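Unit 5: Public Coverage of Children's Preventive Services

Course handout, Introduction to Health Policy. Read before the April seminar.

Purpose of this unit

Earlier units dealt with how a state decides who is eligible for public health coverage. This unit turns to what an enrolled child is entitled to receive, and to the distance that can open between a benefit written into a plan and a service delivered in a clinic. Students should finish the unit able to read a benefit schedule, identify its limits, and explain how those limits affect families and providers.

Key terms

Covered benefit. A service the plan has agreed to pay for, subject to stated conditions.

Periodicity schedule. The list of ages at which well-child visits, screenings, and immunizations are due. A plan may adopt a schedule prepared by a professional body or write its own.

Prior authorization. Approval that a provider must obtain before a service is given. A service can be covered on paper and still be hard to obtain if authorization is slow or the criteria are unclear.

Medical necessity. The standard used to decide whether a particular service will be paid for in a particular case. Definitions vary, and the wording matters a great deal in appeals.

Screening and follow-up

Preventive coverage is usually described in two parts. The first is the screening itself: growth, vision, hearing, development, oral health, and other checks suited to the child's age. The second is diagnosis and treatment of whatever the screening finds. Plans tend to report the first part in detail because each visit produces a claim. The second part is spread across specialists, therapists, and pharmacies, and is harder to trace.
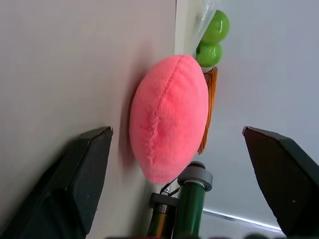
Figure 2. Soft plush toy in coral pink.

Developmental screening shows the problem clearly. A primary care office may complete a standard questionnaire at every required visit and be paid for each one. If the score suggests a delay, the child is referred for a full evaluation. Where evaluators are few, the referral may remain open for months, yet the screening measure for that office will still appear complete. Students should take care to separate screening rates from rates of completed follow-up when they compare plans.

Case for discussion: the Asville plan

The Asville plan enrolls children through a single managed care contract. In the contract year under study, a sample of 300 charts was reviewed for children referred after a developmental screening. Reviewers recorded the date of the referral, the date of the first evaluation visit, and whether the result was returned to the referring office. Charts were drawn from two clinic groups, Lono and Kinoshita, which use the same screening form but different referral procedures. Lono sends families a list of evaluators and asks them to call. Kinoshita books the first appointment before the family leaves the office. Claims for both groups are processed by Tindix.

The review did not collect household income, primary language, or travel distance. Any comparison between the two groups should be made with this in mind. Missing visits in the claims file may also reflect evaluations provided through the school system, where no claim would be sent to the plan.

Questions to prepare

1. Which party in the Asville arrangement is best placed to track an open referral, and what information would it need?

2. Should a plan be permitted to report a screening measure without reporting follow-up? Give your reasons.

3. Suppose the plan removed prior authorization for the first evaluation visit. What effects would you expect on cost, waiting time, and provider participation?

Written work

Submit a memorandum of no more than 2 pages responding to one of the questions above. Cite the benefit language you rely on. Tables may be attached and do not count toward the page limit.

Related course materials
Unit 3: Eligibility and Enrollment Rules
Unit 4: Managed Care Contracts
Unit 6: Dental Benefits and Provider Networks
Guide to Reading a Benefit Schedule

This site uses cookies to remember your settings and to measure use of course pages. By continuing, you accept our cookie policy.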